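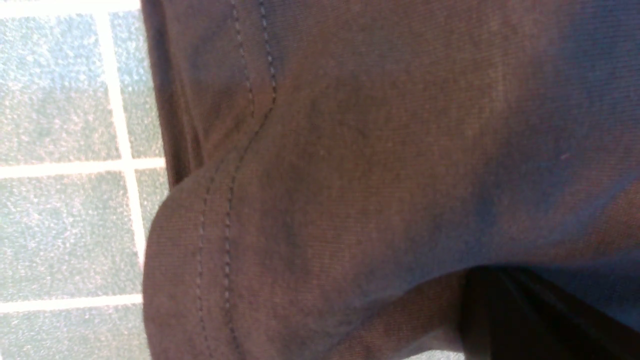
社区缝补与旧衣交换小组 会议记录

日期:2019年6月30日
地点:二楼活动室
记录:小组秘书
出席:核心成员10人,另有旁听住户若干。上次会议记录宣读后无异议,通过。

一、上次会议遗留事项

1. 活动室钥匙已加配,由值班人员轮流保管,交接时在门后登记本上签字。
2. 走廊堆放的纸箱已清走。物业要求今后走廊不得过夜存放物品,交换日当天例外,但须在晚上九点前搬回室内。
3. 水池下方漏水一事,物业派人看过,换了接头,目前仍需观察。下次值班的人留意一下柜底的木板,如有发胀再报修。

二、交换日情况

春季交换日共登记46户,比去年秋季多。童装和外套走得最快,成人裤装剩得多。剩余衣物按原定办法处理:能穿的送到Boateng旧衣店代售,不能穿的拆下纽扣和拉链后,布料留作练习用。

有住户反映,交换日下午来的人基本挑不到东西。讨论后决定,秋季交换日分上下午两场,各留一半衣物,下午场的箱子上午不打开。有成员认为这样会增加搬运次数,提出把下午场的箱子直接放在隔壁小间。多数同意,先试一次。

另有住户交来的衣物未洗。接收台今后当场检查,有异味、有霉点的请住户带回。告示上把这一条字号放大,放在最前面。

积分办法暂不改动,仍按一件换一件。大衣和羽绒服是否算两件,意见不一,留到下次再议。

三、缝补班

初级班已上完5次课,内容为穿针、平针、回针、钉扣、缲边。学员普遍反映缲边一课太赶,针织面料尤其难处理,布边卷,线迹容易拉紧。下一期把缲边拆成两次课,第一次用梭织布,第二次用针织布。针织布一课要讲圆头针和弹力线的用法,讲义由授课人补写,开班前一周交秘书处复印。

中级班拟于秋季开设,内容为换拉链、改裤长、补袖肘。报名人数未满时不开班,报名者顺延至下一期,材料费退还。

关于学员自带衣物:允许带,但每人每次限一件,且须是清洗过的。贵重衣物小组不负责,报名表上已有说明,上课前再口头讲一遍。

四、设备与材料

1. 缝纫机现有两台可用,第三台底线时常打结。已联系Clukari维修部,对方答复须送店检查,上门另收费。决定送店,由有车的成员顺路带去,修理费超出预算时先打电话回来,不要当场答应。
2. 熨斗底板有焦痕,清理后可以继续用。烫台布罩破了,用库存棉布自己做一个。
3. 缝纫线由Atach批发部供货,黑白两色消耗快,本次各多订一盒。灰色和藏青照旧。上批米色线发错色号,对方同意换货,换货单夹在材料账本里。
4. 剪刀借出后归还不及时。裁布剪和剪纸用的剪刀混用,刀口已钝。今后裁布剪手柄缠红胶带,不外借。

五、账目

上半年收支表传阅。收入为班费和代售分成,支出主要是线、针、拉链和复印费。代售分成比预计少,与Boateng的结算周期是每季一次,第二季度款项尚未到账,到账后补入表内。

有成员问复印费为何偏高。说明如下:讲义改过一版,旧版作废。今后讲义定稿前只印样张,传看后再批量复印。

六、下半年安排

七月、八月天气热,活动室空调只有一台,缝补班停课,值班改为每周一次,时间为周六上午。

秋季交换日的具体日期待物业确认场地后公布。

十二月拟办一次冬衣集中修补,参照Palach项目的做法,住户先登记、后送衣,每件衣服别一张布条,写明楼号和需要修补的位置。去年布条用普通笔写,碰水后字迹化开,今年改用布用记号笔。收件时间定为上午11点前,过时不收,以便当天分派。

拉链损坏的羽绒服往年最多,需提前备货。请负责材料的成员在十一月底前列出常用长度和颜色。

七、其他

1. 活动室地面有碎线和断针,课后清扫不彻底。今后下课前用磁铁吸一遍地面,断针投入指定铁罐,不得扔进普通垃圾袋。
2. 有住户提议增设织补毛衣的内容。小组内暂无人能教,先在公告栏征集授课人。
3. 公告栏玻璃松动,已报物业。
4. 茶水自备,活动室不再提供一次性纸杯。

八、待办

送修缝纫机:七月上旬
补写针织布讲义:开班前一周
做烫台布罩:七月底
订线及换货:本周内
向物业确认秋季场地:八月中旬
更新交换日告示:场地确认后

下次会议时间另行通知。对本记录有更正意见的,请在公告张贴后一周内写在登记本最后一页。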